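How I Sort and Store Our Bright Plastic Dishes

Posted by Vega Soler, 4/14/21

I get asked about our plastic dishes more than anything else in the house, and we have the fancy stuff too! So let me tell you how I sort them, wash them and put them away so they all fit on one shelf and a kid can find a cup without pulling everything down on their head.

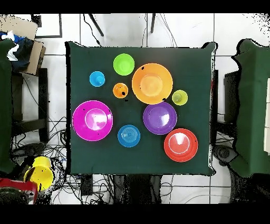 Step 1: Get everything out on a table

Don't try to do this inside the cabinet. I did it that way for years, one arm in up to the shoulder, and all I ever did was move the mess from left to right. Put a cloth on the table first (mine is dark green, and it's wrinkly, and I have never once ironed it). Plastic slides around on a bare tabletop, and a dark cloth makes crumbs and bits of dried oatmeal easy to spot.

Spread things out so nothing is stacked. You want to see the inside of every plate, bowl and cup.

Step 2: Check for the sad ones

Run your thumb around each rim. If you feel a crack or a sharp spot, that piece is done with food. I keep a few retired cups in the garage for screws and seed packets. Fine scratches on a plate are okay with me, but if it's got deep knife grooves I let it go. Same with anything that went soft and wavy in the dishwasher – it'll never stack right again.

Step 3: Wash the whole bunch

Warm water, a squirt of dish soap and a soft sponge. No scrubby side! For greasy plates (spaghetti night, you know the ones) I fill the sink, add the soap and leave them for 40 minutes while I do something else.

For tomato stains I make a paste out of baking soda and a little water, rub it on with my fingers, and let it sit for 60 minutes before rinsing. It takes most of the orange off our light bowls. Our old Ladel set never came totally clean, so don't beat yourself up over it.

If a piece has rings or ridges in the bottom, go around them with an old toothbrush. That's where the yogurt hides.

Step 4: Dry longer than you think

I towel everything off and then leave it upside down on a rack. Plastic holds on to water way more than our regular plates do, and if you nest damp cups you get that funny closed-up smell. Overnight is best.

Step 5: Stack by shape, then by size

I used to sort by color. It looked adorable and it fell over constantly. Now the plates make one pile, biggest on the bottom. Bowls go in a second pile next to it, and the cups get nested on their sides in a shallow bin, so they roll forward when you take one.

The colors end up all mixed together, and I've come to like that better. My youngest will only eat off pink or purple anyway, so those two go on top of the plate pile – saves an argument at breakfast.

Step 6: Pick a low shelf

Ours is 19 inches off the floor, which works for a four-year-old and is only a little annoying for me. Put a piece of shelf liner under the piles. I redo the whole shelf every November before the cousins come, and again in spring when the picnic basket comes out.

If you've got a good trick for turmeric stains, leave it in the comments. I've got one bowl that's been yellow since last summer and I'm not ready to give up on it.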